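Bench notes, August, desk nook, after lunch

Back to the odds and ends today.

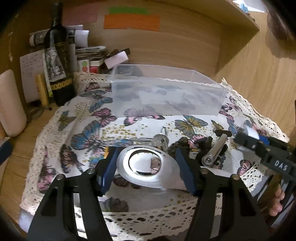
Silver oval piece with the round mirror-like disc, small stuff behind it, tub at the rear.

I put the butterfly tablecloth down again because I got tired of chasing tiny bits over bare wood. Small dark pieces are still a pain to spot against the print, but at least they stay where they land! Might try a plain cloth next time if I can find one that fits the nook (the one from the Ackroyd room is far too long, I'd be tripping on it).

The silver piece is my favorite of the lot. Smooth, fat at one end and narrow at the other, with a brushed gray finish and that shiny disc set into the wide end. I still don't know what to write on its label. The Cukodau parts list has a line for "oval, metal, w/ disc" and then a blank where the name should go, so thanks for that, whoever typed it up. I've put it down as "silver oval" until somebody corrects me.

Still to sort:
gray see-through disc with the thin loop on top
dark brown clump (needs a better name too)
black pieces, the whole jumble
metallic cylinder with the ringed cap
little blue-gray bits

The plan is that it all ends up in the big plastic tub. I like the frosted one because it's long and low and I can reach in without moving my chair. I do wish it had dividers, though. Vevum sells a set for 18 dollars, which seems like a lot for a few strips of plastic, and I could probably cut some out of a folder for nothing.

Label numbers: the last roll stopped at 300, so I'm starting this batch at 301 and leaving the old ones alone. Please don't reuse 439, it's on the Rulivham box already and I spent half a morning untangling that.

Need more small zip bags. Also a decent lamp for the back of the nook, I was squinting by four o'clock.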